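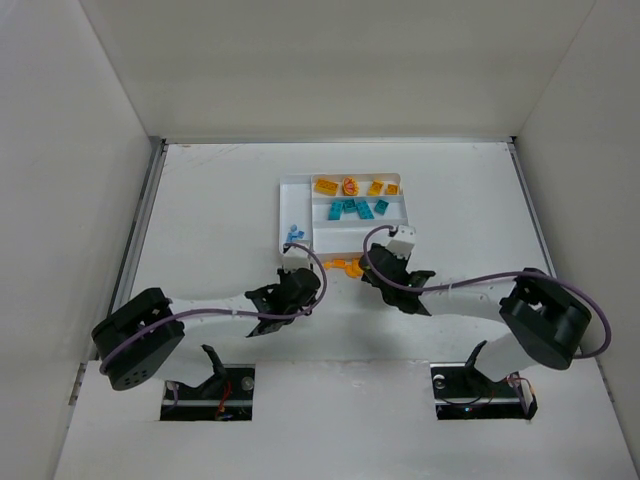 # Chapter 5: Sorting and Storing Small Parts

Every workplace that handles small things has to decide where each one goes. A hardware store does it with screws. A pharmacy does it with tablets. A preschool does it at the end of every afternoon, when the floor has to be cleared before the parents arrive. The goods are different, but the work is much the same: pick up a piece, decide what kind it is, and put it with others of its kind.

This chapter covers sorting by hand into divided trays. You will learn how to choose a rule for sorting, how to match a tray to the job, and what to do with pieces that fit no group. Chapter 6 goes on to labeling and shelf storage.

## Words to know

**Attribute:** a feature used to tell pieces apart, such as color, size, or shape.

**Compartment:** one section of a divided tray.

**Mixed lot:** a batch of pieces that has not been sorted.

**Stray:** a piece left outside the compartment it belongs in.

**Second sort:** a further sort carried out within one group.

## 5.1 Choosing an attribute

Color is the usual place to start. It can be judged at a glance, before the piece is even picked up, and most people agree on it. Toy bricks are a good material for practice because the colors are strong and the shapes vary. In the tray at the start of this chapter, orange pieces lie in the top row and teal bricks in the row under it, while light blue pieces have the tall compartment on the left. More orange pieces are outside the tray, along its front edge.

Look at the top row again. The pieces share a color family, but one is a long brick, one is small and squarish, and one is round with red markings on its face. A yellow-orange brick is in there too. Sorting by color puts all of these together. Sorting by shape would not. Neither rule is wrong, but the sorter must know which one is in use before starting, and must keep to it until the lot is finished.

Borderline colors cause more trouble than any other part of the job. Is a yellow-orange brick orange, or does it need a group of its own? Settle this at the start and write the answer down — two people sorting from the same lot will otherwise make two different choices.

## 5.2 A case from the Medell toy library

The Medell toy library in Sadthorpe lends out building sets in lidded tubs. When a tub comes back, its bricks are tipped out, checked, and sorted. Chantelle Mabuza runs the returns desk. In her first August there she had a mixed lot of 2,000 bricks and one large tray.

She began with color and shape together, so that every brick had to be judged twice before it was put down. The work was slow and the tray soon ran out of compartments. Her coworker Niilo Saarinen suggested sorting the whole lot by color first and then taking one color at a time for a second sort. They worked in batches of 100, emptied the tray into tubs after each batch, and checked the table for strays before tipping out the next.

The library still uses this method. New staff are given a small tray and one batch on their first morning.

## 5.3 Before you begin

Set up your place as follows:

1. Clear a flat, light-colored surface.
2. Put the tray in the middle, within easy reach of both hands.
3. Decide on the attribute and assign a compartment to each group.
4. Keep one compartment free for pieces you are unsure of.
5. Tip out a small batch next to the tray, never into it.

Rounded corners and low dividers make it easier to lift small pieces out again. Deep compartments hold more, but flat bricks at the bottom are hard to get hold of. For a first sort, a shallow tray is the better choice.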